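Household Tips: Keeping Your Money Papers in Order at the Kitchen Table

January 29, 2022

Most households I know do their finances in the room with the kettle. Fair enough. The biscuits are there, and a fund statement reads better with a biscuit. A few habits will stop the annual pile from winning.

Start with one drawer. Pensions, savings and anything with the word "securities" on it go in there, unopened if you must, but in there. I kept mine in a fruit bowl for years and once posted a banana skin's worth of stain to Forsyth along with my change of address form. They sent the form back.

Write the date on every envelope as it arrives, in pencil, top right. When the provider later says they wrote to you in good time, you can check. 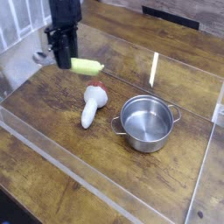 Toy corn held above the wood-grain top, a toy mushroom lying on it.

Keep the yearly statement and bin the quarterly ones once they agree with it. Shred, don't tear. Torn paper in the recycling at Betarcombe blows straight down the hill, and I have seen a neighbour's dividend go past on the wind. It wasn't a large one.

Read the charges page first. It's usually near the back, in the small type, after the photograph of a couple on a beach. If the fund made you £1000 and the charges page is longer than the letter, put the kettle on again and ring them. Have a pen ready and ask for the yearly cost in pounds. Percentages are very good at sounding like nothing.

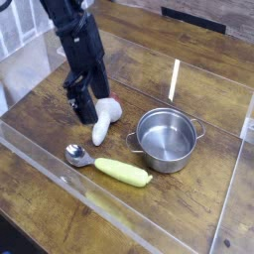 White plush mushroom with a touch of red on the cap.

My old Trandetti bond came with a reference number ending 3917, and for two years I quoted it confidently to the wrong department. Stick a label inside the cupboard door with each provider's name, phone number and the last few digits of your reference. No passwords, please. The window cleaner is a nice man but he has eyes.

Tea on a certificate: blot it, don't rub. Lay it between two clean tea towels with a heavy book on top and leave it for nearly 3 days. A Berkard investors' guide is the right weight, and I have found no better use for it.

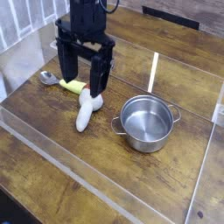 Do the whole drawer once a year, in February, when there's nothing else on and the tax papers are still a little way off. Put everything in date order before you read a word of it. Staples out, paper clips on. If two letters contradict each other, clip them together and deal with those last, after lunch.

Rubber bands perish and stick to the paper, so use string.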